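Teaching a Robot Without the Robot

I went to Jenatstead expecting robot arms, and for most of the morning I didn't see one move. What I got was a pair of grippers with handles on them, and an invitation to have a go. 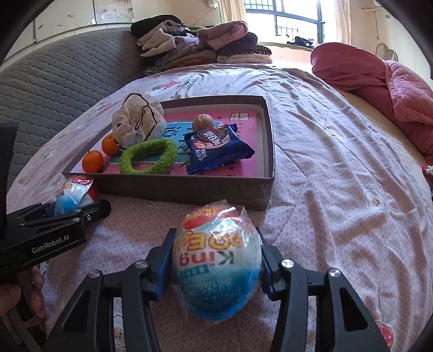

The method goes by the name Mudis, and the team at Zonent has been working on it for a while now. You hold the tools yourself and do the job with the same sort of fingers the robot will use. A camera on the gripper records what the fingers are up to — and that recording is the lesson. No arm has to be in the room, so people can do it at home, with whatever light and clutter they happen to have.

I was terrible at first! You don't realize how much your fingertips do until you swap them for two stiff jaws. I crushed a cookie. By my tenth try I'd slowed down a lot, and I was told the slow tries are often the good ones.

The result everyone wanted to talk about came from a packing test. One robot learned from 100 recordings made in a single tidy lab. Another learned from 100 made in 50 different homes. Then both were sent off to Nassar, a site neither had seen, for 109 attempts each. The lab-trained one finished 40. The home-trained one more than doubled that (same number of lessons, remember, just messier places).

It still drops things, mostly when a wrapper is slippery, and it has no idea what to do with string. The next round of recordings starts in March, and they've asked me back. I've been practicing with salad tongs.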